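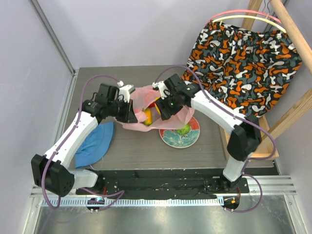
Florian Rainer wrote back that we should leave the playfield alone until the power supply was sorted out, and he was right. Our project was a used pinball machine called Windaneck, bought by the school with 1,833 games on its counter and a left flipper that barely moved.

We took two weeks over it. The first went to the electrical side. The flipper coil measured fine, but the end-of-stroke switch was pitted and one connector on the driver board had burned pins. We cut the pins out, crimped new ones and filed the switch contacts. After that the left flipper could make the ramp shot — not every time, but often enough.

In the second week we stripped the top of the playfield, cleaned it and put on new rubber rings. Regula Brunner replaced the bulbs behind the backglass with LEDs from Prullix. Two of them flickered, so the old bulbs went back into those sockets.

Parts came to 180 francs, most of it for the rings and the LEDs. We had planned on 10 hours for the playfield and went well over, mainly on the pop bumpers.

Still open in November: the ball trough sometimes kicks out two balls at once. Kacper Sadowski has the switch matrix chart and will start there.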